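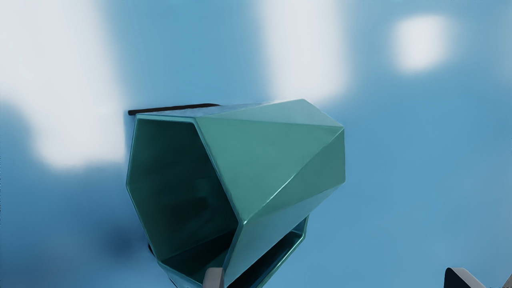 Close view from the wrist camera: the green mug on its side, opening to the left, with the two fingertips at the bottom.

Trinness workshop: the simulated arm

Trinness is a shared workshop with a wood room, a metal room and one long desk with computers on it. The arm project lives on the desk. It is a home-grown simulation of a robot arm, a gripper and a table, and the aim is to get the arm to pick up a mug that has fallen over and stand it up again. All of it is done in software. If the grasping works well enough we will build a small arm in the metal room and try the same code on that.

The project goes by the name Brerkmont, after the folder it was first saved in. Four members work on it, mostly on Tuesday evenings. This page collects renders from the current version, with notes for members who have asked what is going on at the desk.

The mug

The mug model is called Bilum. It is built from flat faces, which keeps the collision checks quick and makes it easy to see which way it is turned. An earlier round version looked nicer and slowed everything down. The facets also give the camera clear edges between light and dark planes, and we use those when working out the tilt.

The handle is the awkward part. It is an open loop, so the collision shape has to be split into several pieces. For a few weeks we had it as one solid lump and the fingers kept stopping short of a gap they should have been able to enter. Morfudd Yorath redid it in 17 pieces and that fault has gone.

The wrist view

The wrist camera moves with the gripper, so the fingertips are always somewhere near the bottom of its picture and the table behind goes soft. We blur the background on purpose. The code should be looking at the mug, and a sharp table gave it too many false edges, mostly along the reflections.

Dark interiors are still a problem. The inside of the mug comes out nearly black in places, and the depth estimate there is poor. At present we ignore anything inside the rim and work from the outer faces only.

The side view

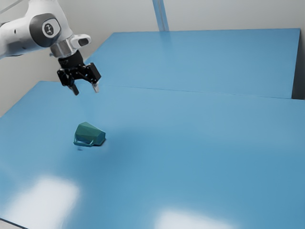

Render: Morfudd Yorath / Trinness workshop

The second camera is fixed and shows the arm over the table with the gripper open and the mug lying below it. We use this view for checking, and the code does not see it. When a grasp goes wrong it is usually obvious from the side and very hard to make out from the wrist.

The tabletop is glossy because we wanted the reflections in from the start. Real tables have them, and the one at the far end of the metal room is worse than this. The white patches on the blue are reflections. Anyone running the scene at home can turn the gloss down in the settings file, but please put it back before saving to the shared copy.

Running it

A full batch is 1496 attempts, each with the mug lying at a different angle. It takes almost 30 hours on the desk computer, so batches are started on Friday night and left. Please do not switch the machine off at the wall if the screen is dark.

The script that sets out the batch is called Meng. It picks the angle of the mug, places the arm above the table and writes a line to the log when the attempt ends. The log is plain text and can be opened in anything.

Still to do

Grasps by the handle work less often than grasps across the body. The fingers tend to push the handle round before they close. Next on the list is a slower approach for the last part of the move, then friction values for the fingertips, which are still guesses.

More renders will be added after the November batch.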